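Part 3: Getting Your Riding Alerts Working

Okay, you've got your Gemeden account and you've confirmed your email. Now for the bit I like best, which is telling the thing what you want to hear about. I set mine up to follow one cabinet portfolio and my local member, and I'd suggest you start just as small.

1. Sign in and open My Riding. Type your postal code with no space in the middle. If you live near a boundary you may get two ridings back (I did!), so check the name against your voter card before you pick one.

2. Tap Follow a Portfolio. You'll see the ministries in alphabetical order, under their current names. When a ministry gets renamed in a shuffle, Gemeden carries your follow over to the new name, but it won't carry it over if the ministry is split in two. You'll have to choose again.

3. Choose what counts as news. I leave Appointments and Committee Notices on and turn Press Releases off. My first week with press releases on brought me 524 messages, and I read maybe a handful.

4. Set your delivery time. The default is 18 minutes after a notice is posted. Daily Digest is kinder to your phone.

5. Press Save at the bottom of the page, then wait for the green tick. Leaving the page early loses the lot.

Note: You can follow up to 30 portfolios and members put together. Past that, the Follow button goes grey and doesn't tell you why, which had me muttering for a whole evening.

Caution: Don't switch on Public Comments unless you mean it. One transit bylaw in Ravmont drew 1,225 comments, and every one of them turned up as its own alert.

Adding a second level of government

Federal and provincial follows live on the same page, but municipal ones come through the Fornaneck feed, so there's an extra step.

6. Go to Sources, choose Fornaneck, and agree to the terms. You'll be bounced back to the sign-in page. That's normal, just sign in again.

7. Pick your council and repeat steps 3 to 5. Your federal settings don't copy across (I really wish they did). 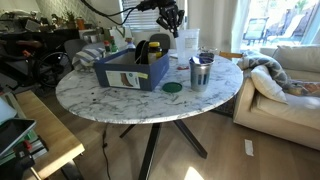
Open cardboard box on a round marble-topped table.

8. Send yourself a test alert from the Sources page. If it doesn't arrive, look in your junk folder and mark the sender as safe.

Note: The older Bhat app still opens, but it stopped picking up council notices last October. If you have both on your phone, sign out of Bhat first or you'll get your federal alerts twice.

Changing your riding after a move is covered in Part 4.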